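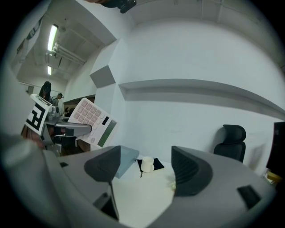
The white tabletop.

Letwood standing desk, long-term review
June 13, 2023

I bought the Letwood in March last year, when my old desk lost a leg bolt for the second time and I got tired of wedging it with folded card. I work from home most of the week, mainly on translation and invoices, and I wanted something I could raise after lunch when my back starts to complain. The budget was 300 pounds, and the Letwood came in just under it with the white top. The oak-coloured one costs more and I didn't think it looked any better.

Delivery and assembly

It arrived in two boxes. The heavier one holds the frame and motor and really needs two people on the stairs. I did it alone and would not do it again. The instructions are a single folded sheet with small drawings. Most of them make sense, but step 6 shows the crossbar the wrong way round, and I had to undo eight screws once I noticed. My neighbour bought the same desk later on and his sheet had the same mistake, so watch for it.

All the tools you need are in the box apart from a screwdriver. The holes in the top are already drilled and they lined up. The whole job took me an afternoon, including the crossbar business and a long break.

Going up and down

The motor is quieter than I expected. It makes a low hum, and I can raise the desk during a phone call without the other person asking what the noise is. It is a bit slow. The Similov desk I used at my last office went from sitting to standing in half the time, though that one cost a great deal more.

There are three memory buttons. I use two of them. The third came set to a height that suits no one in this house and I have never got round to changing it. The control panel sits under the front right edge, which is fine unless you have a chair with high arms. Mine catches the panel if I turn too quickly, and twice it has started the desk moving. There is a lock, but you have to hold down two buttons at once to set it and I forget.

At sitting height the desk is solid. At full standing height there is some sway from side to side when I type hard. I don't mind it. The screen moves a little on its arm and after a week or so I stopped noticing. If you are tall and use the very top of the range, try one in a shop first.

The surface

The white top has held up well on the whole. Tea wipes off. Biro wipes off if you catch it the same day and needs a bit of washing-up liquid if you don't. It does show dust more than my old desk did, and I now go over it with a cloth every couple of days. There is a faint grey patch where my wrists rest, and I have not managed to shift it completely.

The front edge is square and slightly sharp. I bought a Retari desk mat to soften it, which helps, but for this money I think the edge should have been rounded off.

Cables

The tray underneath is the weakest part. It is thin, it is held up by four short screws, and it is too narrow for an extension block with plugs facing outwards. I took it off and fitted one from Malhotra, which is deeper and clips on. If you already own a decent tray, leave the Letwood one in the box.

Customer service

I had to contact them once, when the desk stopped halfway up and showed an error code. Georges Nimri on the support desk replied the next morning and told me to hold the down button until the desk reached the bottom and reset itself. That fixed it. It has happened once more since then, and the same thing worked. The code and the reset are missing from the instruction sheet — I have written them on a sticky note under the top.

Would I buy it again?

Yes, at the price I paid. It has gone up a little since, and at the new price I would at least look at what else is around. The motor and the frame are good. The tray is poor and the front edge could be better. I still stand for an hour or two most afternoons, and my back is easier for it.

Four stars out of five.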